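Leltex Secondary Glazing Panels
Sold and fitted by Pirari, Praltarby

Code: 502
Panel type: clear, slide-in, for fitting inside an existing window
Colours: white, brown
Guarantee: 3 years on the track, 2 years on the seals

We held off stocking secondary glazing for a long time. Most of what we were shown rattled, and the leaflets that came with it promised warm rooms, silent nights and a heating bill cut to ribbons. We don't believe the leaflets and we'd rather you didn't either. The Leltex panel is the one we ended up keeping, and what follows is what we think it will and won't do.

It cuts draughts. If you have old sashes that you can't or don't want to replace, a second panel on the inside takes the edge off the cold air coming through the gaps. It also takes something off traffic noise, though how much depends on the space between the two layers. A narrow reveal leaves you very little to work with, and we will tell you so before you order.

It won't cure damp. If water is getting in around the frame, a panel in front of it just hides the problem until the plaster goes. Have the outside looked at first. The same goes for rotten sills – we won't screw a track into one.

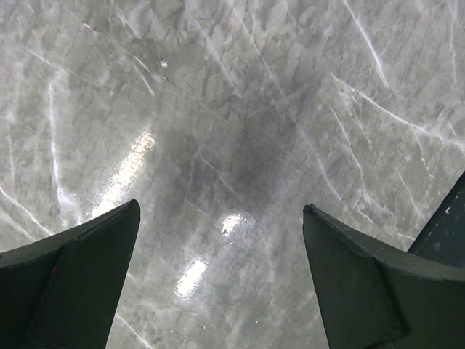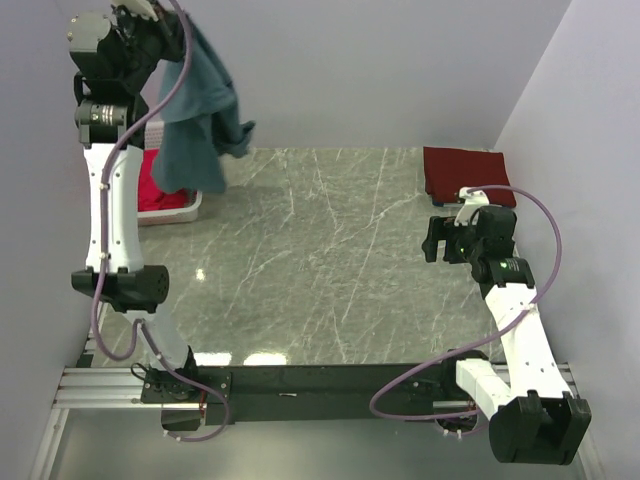 Rozália Juhász wrote to us that she had been quoted for full replacement windows by two firms, both of whom told her secondary glazing was a waste of money. She had the panels put in anyway, at the front of the house only. The bedroom is quieter, she says, but the bay still gets misty in the mornings and she wishes somebody had warned her how often she'd be sliding things open to wipe the old glass.

Fair point. Some misting between the layers is common in cold weather, and a seal that claims to stop it altogether deserves a hard look. Leave the outer window open a crack on dry days.

Sizes and ordering

Panels are made to measure. The widest single panel we will supply is 78 cm; past that we split the opening, as wide panels get heavy and drag on the track. Kelemen make a wider one, if you want to try it. We weren't convinced by the runners.

Please don't order from your own measurements. Old openings are seldom square, and a panel cut to the top width may not go in at the bottom. We measure at three heights and cut to the smallest.

Listed buildings: ask your council before you ask us. Panels on the inside are often allowed, but often isn't always.

Prices are given after the measuring visit and stay the same whether you sign that day or next month. Samples of the track can be seen at the Praltarby counter.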